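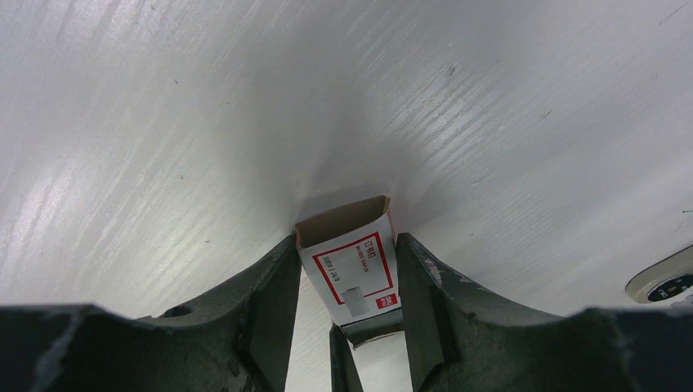 그리퍼 견적서를 처음 받아 든 날, 나는 솔직히 0이 하나 더 붙은 줄 알았다. 로봇 팔 값은 각오하고 있었다. 그런데 끝에 달리는 손까지 따로 사야 하고, 그 손에 끼울 손가락은 또 별도 항목이고, 손목에 붙는 소형 카메라와 브래킷이 그 아래 줄에 얌전히 적혀 있었다. (브래킷이 왜 두 종류나 필요한지는 지금도 잘 모르겠다!)

우리 회사 Kurkham은 작은 부품을 상자에 담아 보내는 곳이다. 직원은 많지 않고 품목은 쓸데없이 많다. 손바닥만 한 종이 상자를 집어 옮기는 일이 하루 종일 이어지는데, 이걸 로봇에게 맡겨 보자는 얘기가 지난 5월 회의에서 나왔고, 회의에서 말을 꺼낸 사람이 예산표를 만드는 게 우리 회사 전통이라 결국 내가 맡았다.

처음 만든 표는 지금 보면 참 순진하다. 로봇 팔, 그리퍼, 설치비. 세 줄이 전부였다. 그걸 들고 Plolton에 있는 설비 업체를 찾아갔더니 담당자 카림 슬라위(Karim Slaoui) 씨가 한참 들여다보다가 물었다. "상자는 누가 열어요?"

무슨 말인가 했다. 우리 상자 중에는 뚜껑이 열린 채로 옮겨야 하는 것들이 있다. 사람 손이면 아무 문제가 없다. 그런데 평행 그리퍼는 양쪽에서 똑바로 눌러 잡으니까, 윗면이 열린 얇은 상자는 힘을 조금만 잘못 줘도 옆구리가 들어갈 수 있다. 그러니 파지력을 세밀하게 조절하는 모델을 고르거나 손가락 안쪽에 부드러운 패드를 대야 하고, 둘 다 돈이 든다. 표에 줄이 늘기 시작한 게 그때부터다.

업체 두 곳에서 견적을 받았다. Kabbaj의 그리퍼는 한 대에 2,355유로, Kirnier는 1,831유로였다. 이렇게만 써 놓으면 고민할 게 없어 보이는데, Kirnier 쪽은 손가락 세트가 빠진 값이었다. 우리 상자 폭에 맞춘 손가락을 더하면 587유로가 붙는다. 계산기를 두드려 보니 2,418유로, 싸다던 쪽이 63유로 더 비싸졌다. 나는 이 계산을 세 번 했다.

그래도 Kirnier를 바로 지우지는 못했다. 손가락만 따로 주문할 수 있다는 점이 자꾸 눈에 밟혔다. 손가락은 소모품이다. 카탈로그에는 매끈한 새것만 나오지만 현장에서 도는 그리퍼를 보면 끝부분 도장이 까져서 밑색이 드러나 있는 경우가 흔하다. 나는 처음에 그걸 고장으로 알고 놀랐는데 슬라위 씨는 눈도 깜짝 안 했다. 잡는 면이 고르면 그냥 쓴다고, 휘거나 미끄러지기 시작하면 그때 바꾸라고 했다. 그 말을 듣고 나서 예산표에 '교체용 손가락' 칸을 새로 만들었다. 첫해에 한 세트, 그다음 해부터는 써 보고 정하기로.

카메라도 할 말이 많다. 손목에 다는 카메라는 물건을 코앞에서 보는 대신 시야가 좁다. 게다가 우리가 다루는 상자는 대부분 흰색이고, 창고 작업대도 하필 흰색이다. 흰 바닥에 흰 상자라니! 상자에 빨간 테두리라도 인쇄돼 있으면 그나마 윤곽을 찾기가 수월하겠지만 아무 무늬 없는 것도 수두룩하다. 상판에 윤이 나면 조명이 번들거리는 것까지 신경 써야 한다. 비싼 카메라 얘기가 나오려는 찰나에 창고 팀장님이 그냥 무광 회색 매트를 깔면 안 되냐고 하셨고, 회의실이 잠깐 조용해졌다. 매트는 이번 예산표에서 제일 싼 줄이다.

상자에 찍힌 제품 코드를 카메라로 읽게 하자는 욕심도 냈었다. 접었다. 글자가 워낙 작은 데다 상자가 기울어지거나 옆으로 누워서 들리면 읽기가 어렵다. 제대로 하려면 고정식 판독기를 따로 세워야 하고, 그건 내년 예산에서 다시 싸워 볼 생각이다. 올해는 집어서 옮기는 것까지만.

표를 만들면서 내가 제일 크게 틀린 건 사람 시간이었다. 설치비는 견적서에 찍혀 나오지만, 우리 직원이 상자 종류별로 잡는 위치를 맞춰 보는 시간은 어디에도 안 나온다. 슬라위 씨에게 며칠이나 잡으면 되느냐고 물었더니 상자부터 전부 가져와 보라고 했다. 그래서 정말로 품목별로 하나씩, 빈 상자를 커다란 봉투에 담아 들고 갔다. 버스에서 봉투가 터진 얘기는 생략하겠다.

혹시 비슷한 표를 만들고 있는 분이 있다면 견적을 부탁할 때 실물 상자를 꼭 같이 보내시라. 열린 것, 닫힌 것, 모서리가 좀 눌린 것까지. 그리고 '손가락 포함입니까?'를 첫 메일에 쓰시라. 나는 네 번째 메일에서야 물어봤다.

최종안은 다음 주에 올린다. 지금으로서는 Kabbaj 쪽으로 기울어 있는데, 손가락 교체 단가를 아직 못 받았다. 답장이 오면 표는 또 바뀔 것이다.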